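The House Rules for Robots

I burned popcorn the morning I drove out to Markside, so I was already in a mood about microwaves. Then I walked in and there one was, waiting for me on a white table, with a robot on the other side of it!

Markside is a small test shop in Pellham, and what it tests is manners (my word, they'd say "procedure"). Estíbaliz Arrieta runs the floor. Back in May she and her colleague Jarlath Madigan finished a house rulebook for two-armed robots working with ordinary kitchen appliances, and she'd promised to let me watch it being used. It's 30 pages long and I read it over lunch, which tells you something about my lunches.

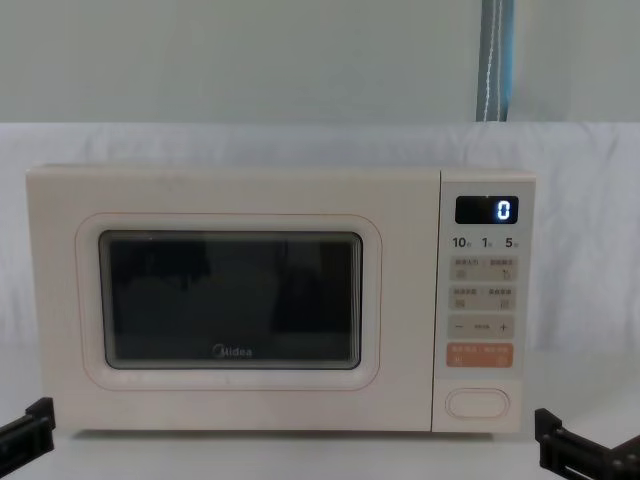 The Midea at Markside, with its display at zero.

The first rule is my favorite. Before anybody lets an arm move, a person reads the appliance out loud. Display, door, buttons. "Zero on the display, door shut," Jarlath called across the room, in the voice of a man ordering a sandwich. I laughed, and then I thought about how many times I've walked up to my own microwave and hit a button without noticing there were forty seconds left over from somebody's soup.

Rule two is about the table. Nothing goes on it except the thing you're working with. No coffee, no phone, no screwdriver you'll only need for a second. Estíbaliz is fierce about this one. I set my notebook down near a corner and she handed it back to me before I'd let go of it, basically.

The backdrop has its own paragraph too. They hang plain white fabric behind the appliance so the view stays the same from one run to the next, and the rulebook lets you leave the wrinkles in. (I asked. Jarlath had wanted to iron.)

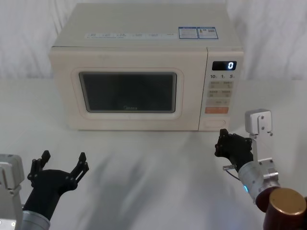

Who gets to say stop?

Everyone, as it happens, me included. I got the stop talk at the door, before I got a visitor badge, and it took all of two minutes. You say the word, the arms halt, and you don't owe anyone an explanation until afterward. Estíbaliz told me the worst habit she sees in other shops is people waiting to be sure. "If you're wondering, you've already waited too long," she said, and went off to find her glasses.

Then there's the ready position, which they drill like a fire alarm. Both grippers open, both empty, clear space between them and the door. The rulebook wants three checks of it by three different people, and yes, that's slow, and yes, I fidgeted. Jemal and Prestero, the two outfits that share the rulebook with Markside, both asked to cut it to one. Jarlath said no to each of them and seems to have enjoyed it.
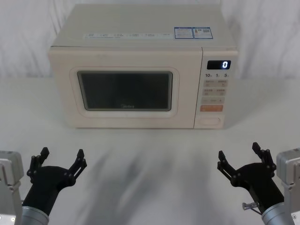 Both grippers open and empty, with clear table up to the microwave.

I asked which rule people break most. The reading out loud, Estíbaliz said, because they feel silly talking to a microwave. I've started doing it at home. My popcorn is better and my family has questions.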